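Flamcombe list: keyboards and cables on the shared desks

18 April 2009

> Could someone say what is happening with the old keyboards at Flamcombe? There were 13 on the stock sheet in March and I can only find 2. Also, are we keeping the Margaritis desks or not?

The rest are in the Sukum crate under the stairs. I moved them when the shelves were painted and forgot to change the sheet. It is corrected now.

The desks are staying. The wood marks easily, so please lift keyboards when you shift them and don't drag them across the varnish.

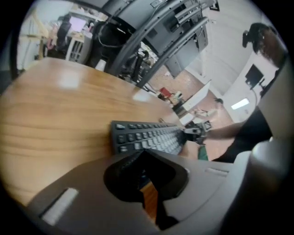

Cups are fine at the far side of a desk, well away from the keys. We lost one keyboard to tea last month and I would like to keep the others.

On cables, the ones with an ordinary USB plug go in the Dratine box. Wind them loosely and use a paper tie. Anything with a bent plug can go in the scrap bag, no need to ask me first.

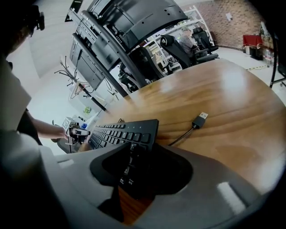 *Flamcombe stores*

I can order more paper ties if we run short. They come in packs of 300 and the last pack is nearly finished.

If you take a keyboard home, write it on the sheet with the date. Black ones all look alike, so put a sticker underneath as well.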